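3.2 What people keep under the sink

I came to this part of the study sideways. My plan for the Skerkley interviews was to talk about money: who pays for cleaning products in a shared house, who remembers to buy them, and who gets annoyed. I had 31 households on my list and a neat little interview guide that Salamatu Odukoya had helped me trim down to 22 questions. By the second week I'd mostly stopped using it. People would start answering question one, get up in the middle of a sentence, and open the cabinet under the sink to show me what they meant.

So I let them. What came out of those cabinets was a lot of half-finished stuff, and the talk that went with it was much better than anything I'd gotten from my guide. One woman in Prukov Street had kept a furniture polish through three moves, though she no longer owned any wood furniture. She told me it would be "rude to the polish" to toss it. I wrote that down word for word and it ended up as a code in my analysis (RUDE TO TOSS), which I used far more than I expected to. 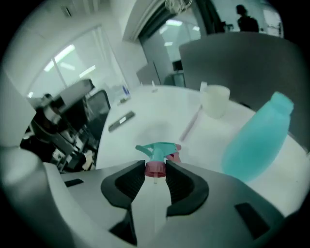 Figure 2. Spray trigger head with threaded cap and dip tube.

Most of the writing on household waste treats throwing something out as one decision, made once, at the trash can. My notes don't look like that at all. People split a product up into the bit that's used up and the bit that's still good, and the two go their separate ways. The liquid runs out, the bottle goes in the recycling, and the top stays home. A trigger head like the teal one in Figure 2, off its bottle with the clear tube still hanging from the cap, is the kind of part people told me they hold on to "for when one breaks." I started calling these leftovers spares-in-waiting, and I'll stick with that name for the rest of the paper.

Now, does the spare ever get used? Sometimes! One household in Jusitura kept a coffee can of them and could tell me which would fit the vinegar bottle. Others had never swapped one in their lives and were a bit sheepish about it when I asked. What they shared was the feeling that a part that still works has some kind of claim on you – even if the thing it belonged to is long gone.

I don't want to push this too far. I was only in each home for one visit, so I'm leaning on what people said they do, and people like to sound thrifty in front of a visitor with a notebook. The diary entries from July help a little with that, and I turn to them in section 3.3.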